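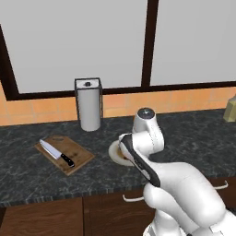

Figure 3. Simulated kitchen counter used in the clutter experiments, with the arm reaching over the plate.

4. Motion planning and execution

4.1 Scene representation

The planner does not work on the renderer's meshes. At the start of each episode the scene is exported to a reduced collision world in which every rigid body is replaced by one or more convex pieces. Large fixed bodies (counter, cabinets, back wall) are written once per kitchen layout and cached. Movable bodies are written again whenever the perception module reports a change of pose greater than the position threshold of 5 mm.

Thin objects need separate treatment. A knife lying on a cutting board, as in Figure 3, sits so low above the surface that an ordinary convex hull with a safety margin merges with the board underneath. The merged body is harmless when the target lies elsewhere, but it removes every valid grasp when the knife itself is the target. We therefore keep two margins per object, one used when the object is an obstacle and one used when it is the target. The switch is made by the task layer and is not visible to the planner.

Tall, narrow objects cause the opposite problem. The paper towel holder at the back of the counter is an open frame around a roll, and its hull takes in free space that the arm could use. We tested a finer decomposition for this class of object and found no gain in planning success on reaches to the front half of the counter, so the single hull was kept.

4.2 Approach generation

For each target the approach module samples candidate gripper poses from a set stored with the object model. A plate carrying food has two targets in the same place, and the candidates must be kept apart: rim grasps belong to the plate, top-down and slanted grasps belong to the item on it. Earlier versions of the code pooled the two sets and ranked them by distance from the current wrist pose. This produced a steady stream of episodes in which the instruction named the food and the gripper closed on the rim.

Candidates are filtered in the following order: reachability, collision at the grasp pose, collision along a straight final approach, and camera occlusion. The last test was added after the first round of trials. With the arm mounted to the right of the work area, a slanted approach can place the gripper between the scene camera and the target, so that the pose estimate goes stale during the part of the motion where it matters most. Figure 3 shows such a configuration, with the plate and the small brown item on it both partly hidden by the gripper. Candidates of this kind are not thrown out. They receive a cost in proportion to the hidden area of the target, and the planner may still choose them when nothing better survives the earlier filters.

4.3 Replanning

The execution layer, written by Laskowska, follows the planned path under joint impedance control and checks it against the current collision world at every control step. If the remaining path is in collision, the arm slows to a stop and a new plan is requested from the stopped state. If the target estimate has moved but the path is clear, only the final approach is recomputed.

Stale estimates are handled by a timer. When the target has not been observed for 40 consecutive frames, the final approach is held and the arm backs off along the path it came by until the target is seen again. This is slower than trusting the last estimate – in open scenes it is plainly wasteful – but it removed most of the cases in which the fingers pushed the item across the plate.

4.4 Trials

We generated 1017 episodes over two kitchen layouts, named Pusaritz and Gemitz in the released configuration files. Object poses were drawn at random within the reachable part of the counter and rejected if two bodies overlapped. Of these episodes, 527 contained a target on a plate and the remainder a target placed directly on the counter or on the board. All methods were run with the same seeds.

The occlusion cost had little effect on the counter targets, where most candidates come from above and the camera view is rarely blocked. On the plate targets it changed the chosen grasp in almost all episodes with a slanted first choice. Planning time rose slightly, as the visibility test calls the renderer at low resolution for each remaining candidate. Wieczorek's batched version of the test brings this cost down and is the one used for all results in Section 5.

Two kinds of failure remain. In the first, the item is so close to the rim that every slanted approach touches the plate, and the top-down candidates lie outside the joint limits. In the second, the window behind the counter upsets the depth filter, and points from its panes are placed in front of the wall. The Furtado filter used in our earlier work removes these points but also removes parts of thin objects, so we left it switched off.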